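Drustham 釉料间 工作记录
一月 青釉流釉问题,续

接上一篇。上一窑的青釉又流了,直口杯粘板,矮碗没粘但圈足外侧挂了一圈厚釉,磨掉以后底足发白,不能卖。Edivaldo Macedo 的意见是降温,我的意见是先查泥和釉厚,温度放到最后再动,因为同窑还有他的铁红,降温之后铁红肯定发闷。争了一阵,最后定下来先做试片,两个人的想法都试。

先把上一窑的情况补全。装窑时青釉放在下层靠门一侧,铁红在上层。控制器是 Grorer 那台,设定最高温1274度,保温半小时,之后自然降温。测温锥放了三处,下层靠门那一组倒得最厉害,锥尖已经贴到底座,上层的那组弯得正常。也就是说控制器显示的数只代表热电偶那一点,下层受的热要多一些。以前一直以为下层偏冷,这个印象来自换炉丝之前,换过之后没有人重新测,记录本上也查不到。以后换炉丝、换热电偶都要跟一窑空烧加测温锥,写在窑边的本子上。

泥:流得最厉害的几只都是 Rosales 的白泥,不是以前一直用的灰泥。白泥素烧以后吸水快,同样浸三秒,釉层明显比灰泥厚。把一只没烧的杯子刮开看,口沿附近还好,杯身下半部厚得像壳,指甲一推就整片掉。素烧温度两种泥一直用同一条曲线,白泥可能需要烧高一点,让它别那么吸水。先记在这里,素烧的试验另开一页。

釉:配方没有改,但长石换了一批。旧的用完了,新的是 Gutalport 的钾长石,粒度比旧的细。供货单上只写了目数,没有成分分析,已经写信去要。如果新长石钠高,熔得早、流得多也说得通。旧长石罐底还扫得出一点,够配一份小样,正好拿来对照。

试片安排

每份干料100克,水按老比例,过两遍筛,放一夜再用。配方如下,都在基础青釉上改:

甲:基础釉,旧长石,不改。
乙:基础釉,新长石,不改。
丙:新长石,石英加两份,长石减两份。
丁:新长石,高岭土加两份,长石减两份。
戊:新长石,石英和高岭土各加一份,长石减两份,石灰石再减半份。

每种釉都做白泥和灰泥两组,每组分薄、中、厚。薄的浸一秒,中的浸三秒,厚的浸三秒后晾干再浸一次。试片用带底座的立片,正面刻了三道横线,釉流到哪一道一眼能看出来。底座下面垫碎硼板,刷两遍氧化铝浆。编号用氧化铁水写在背面,字写大一些,上次写小了,烧完有一半认不出来。

称料时的几件事:
氧化铁用小秤称。大秤在一克以下跳数,同一勺料放三次得三个数。小秤的校准砝码在左边抽屉里,用完放回去,不要留在秤盘上。
石灰石受潮结块,过筛前先烘一小时。烘之前和烘之后重量差得不多,但结块筛不过去,留在筛上的部分如果倒掉,配比就错了。这一次全部碾开重过。
丁的釉浆放一夜以后变稠,像酸奶,加水之前先搅,搅完又稀了,就没有加水。高岭土多的釉都有这个毛病,别看着稠就兑水。
戊沉得最快,早上来底下是硬的一层。加了少许膨润土,先用热水泡开再倒进去。直接撒干粉会起疙瘩,以前吃过亏。

比重用老办法测,针筒抽满称重。五份都调到同一个数才开始浸,乙加过两次水才到。Edivaldo 觉得这一步多余,他习惯用手伸进桶里看指甲上的釉。他手上的经验很准,不过试片要给别人看,还是以秤为准。

装窑

立片全部放下层靠门,就放在上次流得最厉害的地方,另外各挑一片放到上层中间作对照。剩下的位置给了 Edivaldo 的铁红碟子和两只打样的花插。测温锥还是三处,这次拍了装窑位置贴在本子里,免得过几天又靠记忆。

曲线没有动,最高温和保温都跟上一窑一样。本来想顺便把保温缩短,考虑到一次只改一样,忍住了。600度以前的升温也按原样。开窑口的时间、盖观火孔的时间记在窑边本子上。

更正:上一行的600度是凭印象写的,以控制器里存的第二段为准。

开窑结果

甲,白泥:薄的好,颜色浅,口沿露出一点胎色。中的刚到第一道线。厚的过了第二道线,没到底座。
甲,灰泥:薄、中都好。厚的到第一道线。颜色偏灰绿,是一直在卖的那个颜色。

乙,白泥:中的过了第二道线,厚的流到底座上,和碎硼板粘成一块。情况跟上一窑的杯子一样,算是复现了。
乙,灰泥:中的到第一道线,厚的到第二道线。

丙,白泥:流动比乙少,中的停在第一道线上面一点。厚的仍然过线。釉面有细开片,隔天又多了一些,做茶杯不合适。这里有点意外,加石英按理开片应该少,回头查一下长石减掉的量够不够。也可能开片本来就有,乙流得太薄看不出来。
丙,灰泥:干净,没有开片。颜色比甲亮。

丁,白泥:几乎不流,厚的也没过第一道线。可是釉面发木,没有那种透的感觉,对着窗看有很多小气泡。厚片边上缩釉一处。
丁,灰泥:同样发木。薄片像半无光,Edivaldo 倒是喜欢,让我把配方抄一份给他,他想拿去配铁红的内壁。

戊,白泥:中的没过第一道线,厚的刚到第二道线。釉面透,有少量气泡,没有看到开片。颜色比甲略蓝。
戊,灰泥:跟甲很接近,放在一起要翻背面才分得清。

上层那几片都比下层流得少,差不多少半道线。测温锥的样子跟上一窑相同,下层靠门倒到底,所以窑温分布的问题是稳定的,跟这次装得松没有关系。

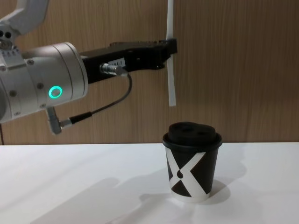

本页最后修改于2019年1月5日,修改内容:补开窑结果,更正升温一行

小结和待办

流釉至少有两个来源。长石换批是一个,甲和乙除了长石没有别的差别,结果差了一道线左右。白泥吸水快、釉层偏厚是另一个,同一份釉在白泥上总要多流一些。下层偏热把两样都放大了。降温的事暂时不做,Edivaldo 看过试片以后也同意先放着。

下一步用戊。先配一小桶,浸杯子和矮碗各几只,白泥为主,浸釉时间改成两秒,足边多擦一指宽。杯子不再放下层靠门,那个位置留给丁或者别的硬一点的釉。花插这次放在那边,没有流,不过它本来上得就薄。

旧桶里的乙还有大半,倒掉可惜。按干料折算,可以补石英、高岭土往戊上靠,但桶里含水多少不准,要先取一勺烘干称过再算。没有算清之前桶盖上贴条,任何人不要往里面加东西。上个月有人把洗刷子的水倒了进去,颜色发脏,那一桶最后只能刷花盆。

给 Gutalport 的信还没有回音。再等几天,没有的话换个联系人再写,问清楚三件事:钾钠含量、这批和上一批是否同一矿点、以后换矿点能不能提前通知。货架上这批最多还能用到月底,订新的之前最好有结果。订货时宁可一次多要一袋,同一批号用得久一点,少折腾。

热电偶的位置也看了,伸进窑膛的长度比说明书要求的短,瓷管上有一道旧裂纹,暂时不漏。换的时候连补偿导线的接头一起检查,接头那里发黑,拧紧以后读数没有变化。Grorer 的旧型号控制器可以做偏移修正,现在不改,改了以后前面的记录全都对不上。要改就等换完热电偶,空烧一窑,从那天起另起一本。

开片的问题:丙的白泥中片煮一次,再放冷水,看开片会不会继续。戊也同样做,单看刚出窑的样子不够。煮完用茶水泡一夜,擦干对着灯看线。碗碟类的还要做柠檬汁试验,切一片放在釉面上过夜,第二天看有没有失光。甲以前做过,没有问题,其余几种都没有做过。

试片标签:编号13那一片背面写重了,和另一片同号,根据胎色判断是灰泥的丁、薄。已经用铅笔在旁边注明。挂板时把它放在丁那一排最左边,如果以后谁翻出来觉得不对,以挂板为准。

挂板用的钉子太细,厚的立片挂上去会晃。换粗一号的,或者底下加一道木条托着。墙上那块旧板满了,铁红的老试片先收到纸箱里,箱子外面写明配方范围。Edivaldo 说铁红里有几片他还要用,收之前先让他挑。

硼板:乙粘的那块已经报废。其余的铲过,重新刷了氧化铝浆,晾在架子上层,没干透之前不要叠。铲板的时候戴眼镜和口罩,碎釉很利,地上扫完再用湿布擦一遍。氧化铝浆还剩小半罐,配新的时候高岭土少放一点,这一罐起皮。

素烧试验缺白泥试条,Rosales 的泥还有一包没开,明天先切片拍条,每条压一道长度记号,量收缩用。记号压20毫米太短,误差大,改成100毫米,模板在拍泥板后面。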